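Flodton council to decide how long a garage sale can last

Flodton residents who have been running the same garage sale since autumn may soon have to bring it to a close. A draft bylaw before council would limit each household to two sales a year, neither of them longer than a weekend, and would require the signs to come down afterward.

The signs are what brought things to a head. Town staff removed 40 of them from power poles in October, including several for sales on streets that no longer have any houses for sale, garage or otherwise. One at the corner by the Tultamley turnoff promised "everything must go" and had been there long enough for a vine to grow over "everything."
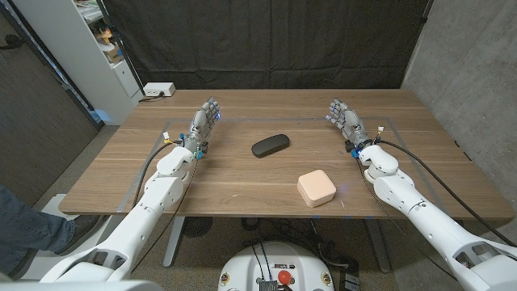 A wooden table with a walnut-like grain.

Under the draft, a sale may start no earlier than 8 in the morning. Bargain hunters who arrive before then and stand on the lawn with flashlights would not be breaking any rule, although the staff report calls the habit "discouraging to neighbours." Sellers who go over their limit would get a warning letter, then a $40 fine, a sum the report notes is more than many of them make.

The town has tried this before. An earlier bylaw allowed one sale per household per year and was dropped after nine months, by which time a number of households had begun describing their sales as open houses, estate clearances and, in one case, a concert.

Tables are the other sore point. The draft says nothing may be set out on the sidewalk, and that includes the box marked FREE, which in most parts of town is where the treadmill manuals live. Council heard from residents on both sides of the question for some two hours, a good part of it spent on whether a driveway apron counts as sidewalk. It does — at least until the spring, when staff will report back.

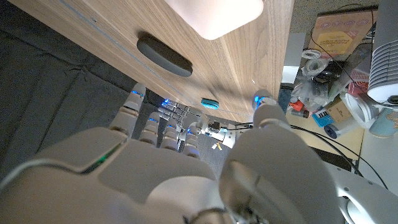
The front of a wooden drawer, in a light walnut tone.

Furniture left at the curb would be treated as litter after a day. Eketti, the second-hand shop on the main street, has offered to take clean dressers and chairs that don't sell, but it won't accept mattresses, pianos or anything described as "easily fixed."

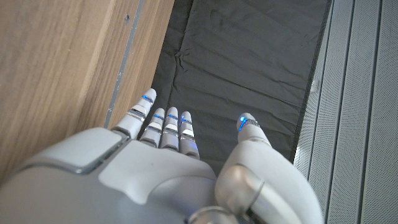
The draft also has a page of advice for sellers, which is the only part that drew no complaints. It suggests pricing things the night before, keeping small change handy and laying a plain cloth under glassware and jewellery. A charcoal-grey mat on bare wood does the same job, and hides the dust better than a white bedsheet. The advice has no legal force, so lace doilies remain permitted.

Council will vote on the bylaw next month. Until then the old rules apply, and there aren't any.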